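Cirberg Classic Car Listings

Data card

Summary

Cirberg is a collection of 2,000 written sale listings for used sports coupes and convertibles, gathered from sellers in and near Toledo. It is intended for the study of how private owners describe condition, mileage and modifications. The collection is maintained by the Zilldale archive under the direction of Begoñe Vidal.

Contents

Each record holds the seller's original text, the stated model year, the stated mileage, the asking price and the body style. A further field, mods, lists any aftermarket parts named in the listing. Typical entries are exhaust systems, wheels, lowering springs and replacement seats. Where the seller names no parts, the field is left blank. A blank field does not mean that the car is stock.

Asking prices are in US dollars and have not been adjusted for inflation. Sale prices are not included.

Preparation

Names, phone numbers, license plates and full VINs were removed. A second reader reviewed 300 records, and differences were settled in favor of the seller's wording. Spelling in the original text was left alone - including model names, which sellers write in many ways.

Body style codes

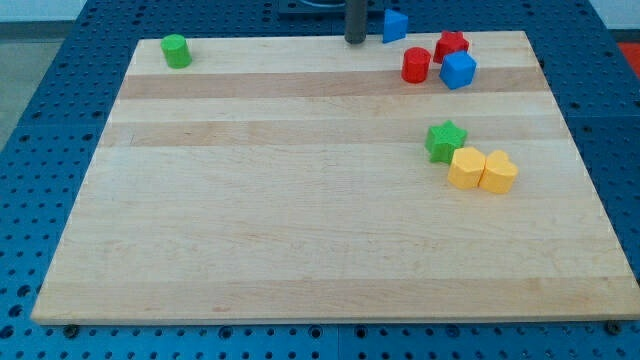 Body style is stored as a short code and is assigned from the listing text only. The values are CPE, CNV, TTP and HBK, with UNK for listings that do not say. Code and color are kept in separate fields, and paint color is reduced to a plain base word: the cylinder at the far left of the maple board would be entered as green, with no shade or finish. Factory paint names, where given, remain in the original text.

Known limits

Dealers are underrepresented. In 200 records the mileage was given in words such as "low" or "highway" and is stored as text. Listings collected in March used an earlier form that had no mods field.

Files

listings.csv - all records
codes.txt - body style and color values
changes.txt - corrections by release

Corrections

Please send corrections to the Cikix desk at Zilldale and quote the record number. Accepted changes appear in the next release.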